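Flindau randomisation

Flindau randomisation is a method of training robot grasping policies in simulation, in which the workspace is filled with objects that have no business being there. It was developed at the Chisholm laboratory and first described in January, in a report on the Funitz simulator. Wall colours, floor colours, furniture and clutter are redrawn for every episode, on the theory that an arm which has coped with poor taste will cope with a kitchen.

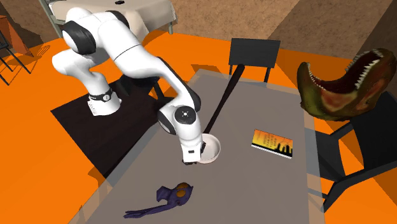
A simulated episode: the gripper at the rim of the target bowl, with distractor objects.

The original study used 443 scenes, of which 343 were kept for training. Policies were then tested on 24 bowls and mugs at the Pronthorpe test kitchen, with no further tuning, and failed on 6 of them. The authors called this behaviour "robust". Critics noted that a plain grey background had never been tried as a baseline, an omission the authors have promised to remedy in future work, the traditional home of such promises.

See also: Domain randomization; Sim-to-real transfer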